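Kurkton Workshop Newsletter
News from the benches: the hand-held gripper
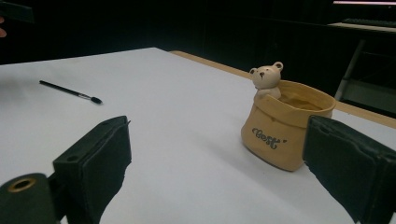

Can a beginner join the gripper build?
Anyone with a workshop card can join, and you need no knowledge of electronics. The first evening is only screws, files and a little patience.

We are now at the second version of the hand-held gripper. With the first one, which we finished in May, the fingers closed well but they did not meet at the tips, so small things were turning when we lifted them. Ismael Brandão has drawn the fingers again in Vorkadach, the drawing program that we have on the workshop computer, and the new ones have a flat inner face. The edges still need work with the file. Please do not sand the flat part, only the border.

We practise on a white table with ordinary things: a small planter with a bear looking out over the rim, and a thin black brush. The brush is for me the more difficult, as it lies so low that the fingers must come very near to the table. With the planter one has to think first where to hold it, because the shape is narrower at the bottom.

The goal for the winter is to record 2,000 grasps with the tool in the hand, and after this to put the same fingers on the Kiani arm in the back room. We have 400 until now. Whoever makes a session should write the number in the Flilow notebook, also when the session went badly. The bad ones are useful for us too.

We still look for 2 persons who can file and assemble on Thursday evenings. If you have M3 screws at home that you do not use, bring them please, the box is almost empty again.

October 26, 2025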